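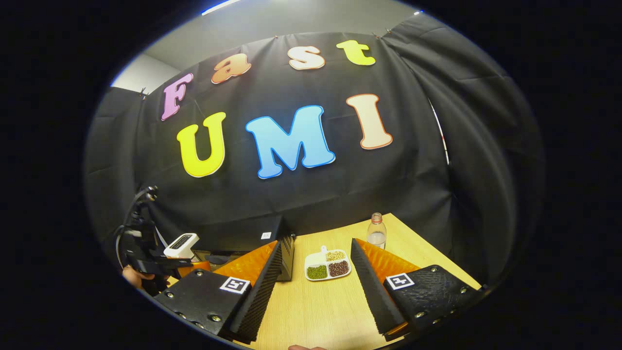 Booth 2, the divided plate between the fingers. Bottle left at the back.

Search this notebook Search

Filed under: Line notes / Hand work and machines

5 min read

Tuesday, January 4, 2022
Clodosmont, sample room, booth 2

First day after the holidays. I write this the same evening, because last time I waited until Friday and mixed up two sessions.

Task of today was the divided plate. Pick up by the tab, lift, carry to the left, put down level, let go. The filling is the same we use for the sample plates that go to customers: green mung beans, the pale yellow ones, the dark reddish ones. One kind in each compartment, and they have to stay in their compartment. A plate with one mung bean among the red ones goes back to be done again, as it does for the people upstairs.

We worked in two shifts in the booth, me in the morning and Kerstin Harms from the packing table after lunch. Total recorded in the day: 214 tries. With the ones from before the holidays we are at 536. From these I have marked 406 as good so far. The rest is either spilled, or started too late, or the plate went out of view.

Notes on the handling:

The tab is short. If the fingers close too far forward, the plate turns down at the front and the beans in the two lower compartments start to travel. Close on the tab until the orange pad is touching also, then wait a moment, then lift. I forgot the waiting many times this morning. Kerstin never forgot it. She told me it is the same with the hand: "you let the plate tell you if it is sitting."

Markers on the fingers must stay visible. In the afternoon there were sleeves over them two times. Roll the sleeves up before starting, also when it is cold in the booth.

The big letters stay on the curtain, I asked about it. They are useful as something fixed in the background and the people like them. Only please do not move the letters between sessions. If one falls down, write it here with the time.

The bottle with the little water in it is not part of the plate task. It belongs to the next one. I propose we leave it standing in the same place for both, then we do not have to remember.

Second gripper: used with the left hand only to hold against the plate on the putting down. I am not convinced. It made me slower and I looked at the wrong hand. Kerstin wants to keep trying it, because at her table she always uses both hands and she feels "half" with only one. We agreed that she does one more session with two and we compare.

About the work upstairs

I want to put down also the other part of the day, even if it is not technical.

Before August the sample plates were filled and carried only by the packing table, 4 people. Since then the Mirus cell does the filling, and the carrying is still by hand. What changed is more than I had understood from my desk. Kerstin explained it while we were changing the batteries. Earlier she filled a plate, looked at it, talked with the person beside her, carried it, came back. The walking was the rest. Now the filled plates arrive from the cell at its own speed and the four of them only carry and check. It is lighter for the shoulders (she says this clearly, and she does not want the scooping back) but there is no more moment when the work is finished. There is always a plate waiting.

If we now teach the carrying also, then what is left is checking, and I think we should say this openly upstairs before the recordings are done. At present the people know that we record, and they know for what, but I heard today for the first time the question "and which of us will stay at the checking?" I had no answer. I wrote to Van der Merwe, who plans the shifts, and asked for a meeting this month with all from the table present, not only the team leads.

Another thing. The persons who come down to the booth are doing real work there. Kerstin did her hours in the booth and in the evening the list still showed her as "absent from line". This must be corrected. I asked for a separate code for the booth hours with the same rate as the line. She was friendly about it, but I would be angry.

And the good side, to be fair: she found the error with the height of the table. I had it lower than upstairs by the thickness of a hand, and all my own tries are with the wrists bent in a way that no packer would do. I had looked at this table for weeks. She stood in front of it and said it immediately. We put it up before her session. I do not know yet if my earlier tries are still usable together with hers. I keep them in a separate folder, name ends with _low.

Words we use, for the new colleagues: "Under" is the room below the packing floor where the finished plates go down with the small lift. It is written like this on the door. In the recordings list "to Under" means only that the plate is put down on the left side, it does not mean that somebody went downstairs. I had two messages about this.

Open points

- Sort the remaining tries again, with Kerstin looking. I am maybe too strict with the late starts.
- Ask if the curtain on the right can be closed better. There is a gap and the light comes in.
- Tape mark on the table for the plate and for the bottle.
- A chair in the booth. Standing is fine for carrying but not for the pauses.
- Spare plates. Two have a tab that bends, take them out of the box.
- Booth hours code, wait for the answer of Van der Merwe.
- Mirus speed: can the packing table stop it by themselves for a few minutes? Today only the team lead has the key. Kerstin asked this two times, so it goes on the list for the meeting.

Booth swept, beans of today back in the jars by color. The red jar is nearly empty, I take a new one tomorrow from the store before eight.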